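Back on the Nirkdale loop

I finally walked the whole Nirkdale loop last Wednesday, all 14 miles of it, and I'm still grinning! I'd done the bottom half twice before and turned around at the Yeoman bridge both times (rain, then a blister the size of a quarter). This time I set off at 6 with two sandwiches and no plan to hurry.

The climb out of Grotby is the part everyone complains about, but I loved it. The path goes up through ferns, crosses the same little creek over and over, and then the trees just stop and you've got the whole valley in front of you.
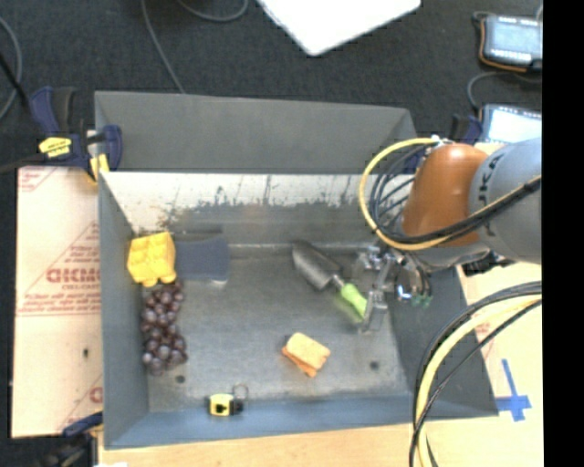 From there it's easy going along the ridge to Clumau, which tops out at 1,297 feet and feels a lot higher - the wind up there is something else. I ate both sandwiches way too early and didn't care one bit.

Coming down I took the old quarry track, mostly gravel and hard on the knees. Bring poles if you have them. Next up is the 18-mile version that adds the lake, probably in February if the gate road stays open.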